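How do you show a robot what to do?

Some robots learn by copying people. A person does the job first, and a computer saves every move.

Showing by hand
You hold a gripper in each hand and squeeze to pick things up. A camera on the gripper records what it sees. One job is putting pens into a tray. Nataša Đorđević has done it 300 times – slowly, so that each grab is clear.

A table set out with pens, markers and an open cardboard tray gives plenty to practice on.

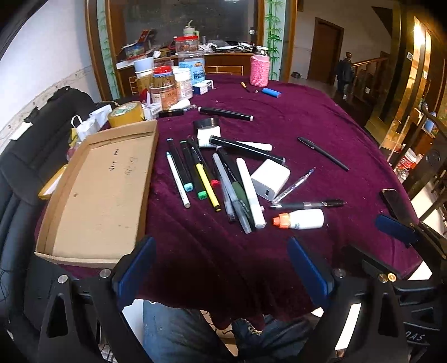

Showing by remote control
Sometimes the robot is in another room. You move a small arm on your desk, and the big arm makes the same move. Kipchumba Mohamedi drives one called Emard this way. If he goes too fast, Emard drops the pen and he starts again.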